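Baldale Navigation Stack: Questions I Keep Getting

Last updated 21 May 2019

I'm Yeshi Tilahun, and I look after the part of Baldale that decides where the robot goes next inside a simulated home. Ozan Kahraman writes the mapping side, so if your question is about loop closure, he's your person. Everything else, read on!

What does the planner get to work with?
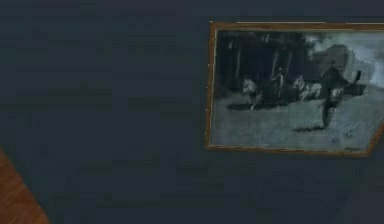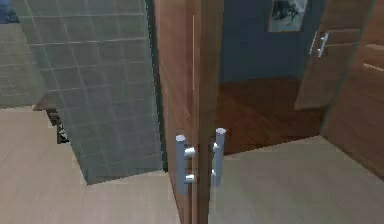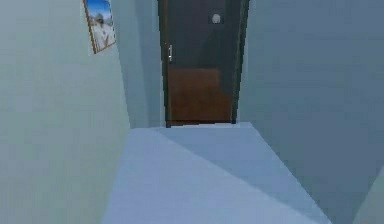 Rendered color views of a simulated home, plus depth and a pose estimate, and that's the whole diet. The planner asks the perception node for two things, free floor and openings, and doors are where most of my week goes. A half-open door seen edge-on, like the one with a silver bar handle on each face, gives you a skinny strip of wood with walkable space on one side of it, and an early version of our segmenter loved to call that strip a wall. Now we label the door panel and the opening as separate classes, and the planner only cares about the second one.

Why does my agent stop and spin when it's facing a wall?

Because it has run out of goals it believes in. If a view is mostly one flat color, the feature matcher finds very little, pose confidence drops, and the recovery behavior kicks in (a slow turn in place until enough matches come back). Pictures on the walls help a lot, by the way. You can raise the patience setting from 8 frames to 12 if the spinning drives you nuts. I run mine at 12.

Can it open a closed door?

Nope. A closed door goes into the map as an obstacle with a "might change" flag, and the planner checks it again the next time it has a clear look. Opening doors is a manipulation problem and I have my hands full as it is.

How many episodes are in the regression set?

178 for the quick run, which is what you get on every commit, and 1029 for the full one. The full one goes overnight. Please don't kick it off at lunch, the Wanmont cluster is shared and I will hear about it.

Do I need the Betport renderer?

Only if you want to make new views. For replaying logs, the plain viewer is fine and starts much faster.

My replay doesn't match my live run. Is that a bug?

Maybe! Check your random seed first, then check that the planner and the simulator are stepping on the same clock. If both look right, send me the log and the config file together. I can't do much with one and not the other.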